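picture-frame-handover: README and data card

Hi, and thanks for downloading this. Before you train anything on it, please read the part called "The slip fault," because one slice of these recordings is bad in a way that doesn't show up in the logs, and I'd hate for you to lose a week to it like I did.

What you've got

Two-arm recordings of a square wooden picture frame being gripped, tilted, turned and set back down on a table. Each episode has joint positions for both arms, gripper openings, motor currents, and video from the head camera and the two wrist cameras. The work was done at our Camden bench, on the pair of arms we call Lemieux (that's the name of the bench setup, so you'll see it in the folder names). I'm the one who recorded most of it and wrote the loader, so complaints come to me!

The folders are:

clean/ — episodes I'd happily train on
slip/ — episodes with the fault, labeled
stops/ — episodes that ended in an emergency stop
tools/ — the loader, the replay viewer, and the checker script

The slip fault

Okay, so. In May I was running the two-handed tilt, where both grippers hold the frame and the arms bring it up at an angle together. On paper it's an easy move. The replay looked great, the joint errors were tiny, and I went and got a sandwich feeling pretty good about myself. When I came back the frame was on the floor with a split corner, and the arms were up in the air holding their poses perfectly, with nothing between them.

The log said success. All of it, green from top to bottom.

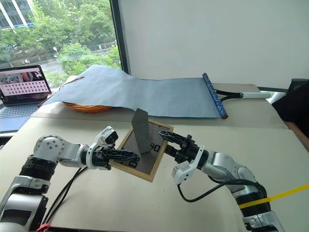
5 min read

With both grippers on the wood like that, the two arms and the frame make a closed loop. If one arm is even slightly off, it pushes against the other one through the frame, and the only place you'll see it is in the motor currents. Our controller was looking at position only. As far as it knew, two arms in the right place meant a frame in the right place.

Yoshinori Maruyama found the actual cause, after I'd blamed the fingers, the wood, the table and (for one whole afternoon) the Zomovance driver. The clocks on the two arm controllers were drifting apart. When you start a session they agree fine. Let the session run and the right arm falls behind the left, up to 20 milliseconds in the worst file I have. On a single-arm task you'd never care. On this one, the left arm starts its lift early, the frame twists in the right gripper, the fingers creep along the border, and sooner or later it lets go.

The creeping is the nasty part. It's slow, and from the head camera you can easily miss it. The wrist cameras are better for this — step through them with the replay viewer and keep an eye on where the fingertips sit against the edge of the wood.

Why the gripper check didn't catch it

We had a check! It compared the gripper opening with the expected thickness of the border, and if the fingers closed further than that, it called a drop. But it only ran at the end of each motion segment, and I had merged the lift and the tilt into one long segment to make the motion smoother. So there was one check, it ran before the frame fell, and it passed. That one is completely on me.

What we changed

The arms now resync their clocks at the start of every episode, where before they did it once per session. The gripper check runs all the time while anything is being held. And there's a new current limit: if either arm's wrist current stays above the threshold for 8 control ticks in a row, both arms freeze. Both, together. The first version froze only the arm that tripped, and the other one kept right on pulling, so please don't "simplify" that bit if you fork the code.

After a freeze the grippers stay closed. You have to support the frame by hand before opening them, and you need the arms disabled at the switch before your hand goes anywhere near. The software pause does not count. I got a pinched thumb out of learning that, and it was a cheap lesson compared with what it could have been.

Labels in slip/

There are 15 episodes in the slip folder. Each has a slip_start value, in seconds, marking when I first saw a finger move along the frame. I set these by eye, going through the wrist video, and Yoshinori went through them again on his own. Where we disagreed I kept both values (slip_start_a is mine, slip_start_b is his). The original success flag is still in there, uncorrected, under raw_success. Don't train on raw_success. The loader ignores it unless you ask for it.

Known problems

The head camera and the wrist cameras aren't synced in hardware. The timestamps are good enough for watching, less good for measuring.

The light changes a lot between sessions. We work next to a big window and I never put up a blind.

A few of the files in stops/ end before the arms have fully settled. The recorder used to quit the moment the stop came in. It's fixed for new recordings, and I can't do anything for the old ones.

The Hellham recordings that some of you asked for aren't included. They used different grippers, and I haven't checked those clocks yet.

Running the checker

Point tools/check_drift at any session folder and it prints the clock offset between the arms per episode. Anything over 5 milliseconds gets flagged. If you have your own two-arm setup, try it on your data too — it only needs two timestamp columns, and I'd love to hear what numbers you get.

Last updated Sunday, September 1, 2019. Added slip_start_b and fixed the loader crash on empty stop files.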